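Visita a Suvarna, en Trindolcombe: una mañana entre bastidores, telas y frascos

Fuimos un viernes de febrero, con cita a las nueve y media. La nave de Suvarna está en el polígono de Trindolcombe, detrás del almacén de Stolanby, y desde la parada del autobús se llega andando en diez minutos. La entrada está mal señalizada: hay que rodear el edificio y llamar en la puerta lateral. Nos dieron una tarjeta de visitante y nos pidieron dejar los abrigos en unas taquillas del pasillo.

Suvarna se dedica a productos para el hogar de montaje sencillo. Su línea principal es la serie Andance, que consiste en un bastidor tubular blanco del que se cuelgan distintas piezas de tela. Según nos explicaron, se vende sobre todo a residencias y hoteles pequeños, y cada pedido suele salir con los tubos desmontados. El catálogo está en la recepción y nos pudimos llevar un ejemplar.

La visita empezó con una charla corta y siguió por las mesas de montaje. Nos dejaron acercarnos bastante, y pudimos ver cómo quedan la tela y los postes en el marco. 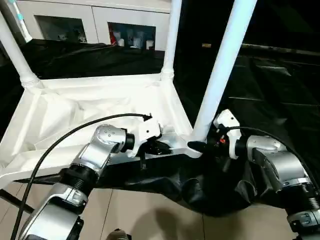

Tela blanca en el marco y tela negra colgando por debajo.

La parte que más preguntas provocó fue la tela. La blanca forma pliegues suaves y deja ver enseguida si el marco está torcido. La negra pesa más de lo que parece – nos pasaron un retal para comprobarlo – y se arruga con facilidad. A los que cosemos en casa nos interesó saber cómo rematan los bordes. Usan una costura doble, y en las esquinas añaden un refuerzo que no estaba en las primeras series. Antes se descosían por ahí.

El bastidor tiene menos misterio. Los tubos encajan en las uniones del marco, que son redondeadas, y el conjunto se monta sin herramientas. Vimos también hojas de instrucciones en dos idiomas. La versión española tiene algún error de traducción y lo comentamos; tomaron nota.
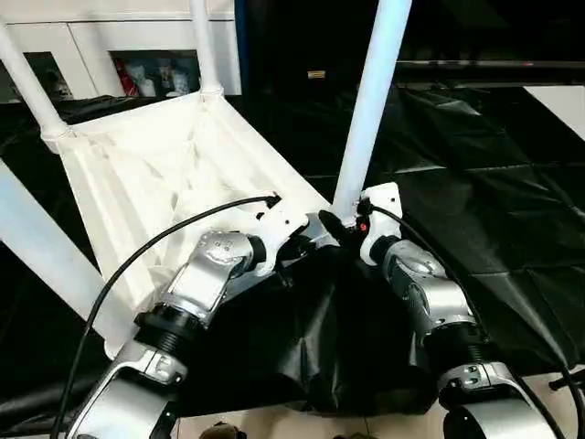
A las once hicimos una pausa. El café es de máquina y se paga con monedas, así que conviene llevar cambio. Durante el descanso nos enseñaron la lista de envases que usan para los productos de limpieza de la tela. Hay dos tamaños, de 900 y de 1000 mililitros, y están pensando en quedarse con uno solo para simplificar los pedidos.
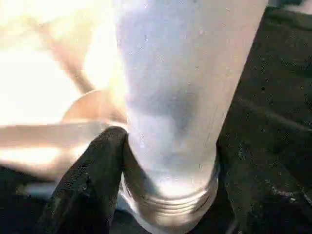 El quitamanchas huele bastante a limón y no sirve para todos los tejidos. Nos recomendaron probarlo antes en una zona poco visible y no frotar la tela blanca en seco.

La última media hora fue para el almacén, donde hacía frío. Después hubo turno de preguntas, algo corto para un grupo como el nuestro. Quedó pendiente el tema de los recambios: venden las telas sueltas, pero no los tubos.

La entrada es gratuita y hay que reservar con 3 semanas de antelación. El recorrido dura 2 horas y casi todo es de pie. El autobús de vuelta pasa a las doce y cuarto, y el siguiente no sale hasta la una y media.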